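Quick one, coffee's getting cold. So the appeals panel in Arroyo threw out the council recount last night. Whole thing. Two judges to one, 30 pages, and the dissent is longer than the majority which should tell you somthing.

I've read it once. Fast. The gist: the county clerk had no authority to order a second recount after the first was certified. Doesn't matter that up to 105 mail ballots sat in the wrong bin. The law gives you a window, the window closed, go home.

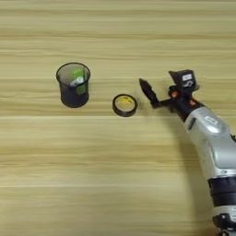 Desk, this morning.

Do I like it? Not really. But the court read the statute as written and I'd rather have that than judges making up deadlines. What bugs me is the mayor's statement. "Disappointed in a partisan bench." Come on. Same bench that ruled for him in the Drisine Road case back in December, and he called them courageous then.

Anyway. The losing side has 30 days to ask the state supreme court to take it. My guess, they file and it gets turned down. Seat 4 stays where it is until then.
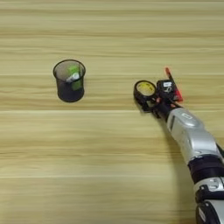
Quang Châu wrote in to say I'm being too easy on the panel, that a deadline shouldn't beat a ballot somebody mailed on time, and that the dissent gets there by page two. Fair. Going to reread the dissent tonight, more when I get thru it.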